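Nolteo Portable Cassette Deck: Equipment Review

Reading time: 3 min

The Foltdale Music Archive holds 797 cassettes, most of them demo recordings and rehearsal tapes made by local bands that never released a record. Transferring these tapes has until now depended on one full-size deck, a heavy machine that cannot leave the building. The archive therefore purchased the Nolteo portable deck for use at the homes of musicians who prefer not to lend their tapes. This review covers its first period of use, beginning in July.

The deck runs on mains power or on six standard batteries. It has a line output, a headphone socket with its own volume control, and a switch for two tape types. A small screw on the left side adjusts the angle of the playback head and can be reached without opening the case.

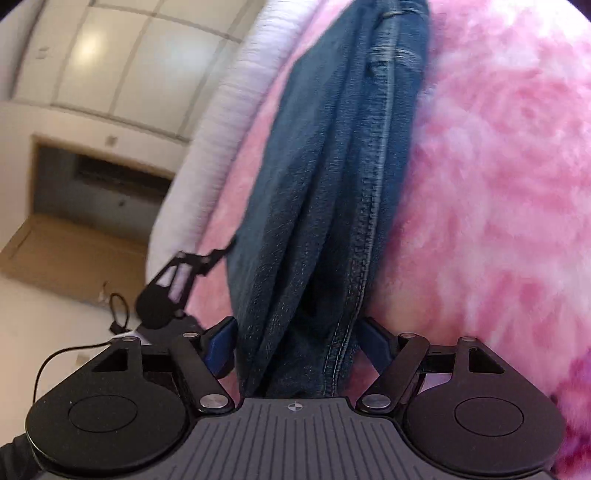
Head adjustment matters a great deal with this kind of material. Many of the tapes were recorded on inexpensive four-track machines, and a small error in alignment removes most of the cymbals and the upper range of the voice. On the Plilulberg rehearsal tapes, the Nolteo recovered detail that our full-size deck had missed at its factory setting. The screw is stiff, however, and the supplied screwdriver is too short to hold comfortably.

Speed is less satisfactory. On battery power the motor ran slightly fast for the first few minutes of each session, and a sustained organ note on the Hrubý demo wavered enough to be heard. Mains power reduced the problem but did not remove it. Transfers intended for release should still be made on a full-size deck.

Sound quality is otherwise good. Files were captured at 96 kHz, and background hiss was low, although a faint hum appeared when the power supply was placed beside the output cable. Battery life was up to 38 hours with fresh cells — well beyond the needs of a home visit.
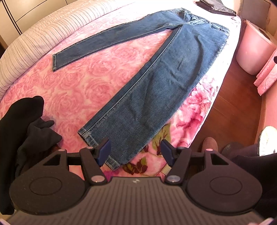 The carrying case is the weakest part of the package. Its lining sheds fibers, its zipper catches at one corner, and the strap is sewn on with a single row of thread that had begun to loosen by the third visit. A case meant for travel should be put together at least as firmly as a pair of blue jeans, with a raised inseam and visible contrast stitching down the leg. The archive now carries the deck in a padded camera bag.

The Nolteo is recommended for listening copies and for assessing tapes before a full transfer. Replacement belts may be ordered with the unit, and buyers are advised to include a set.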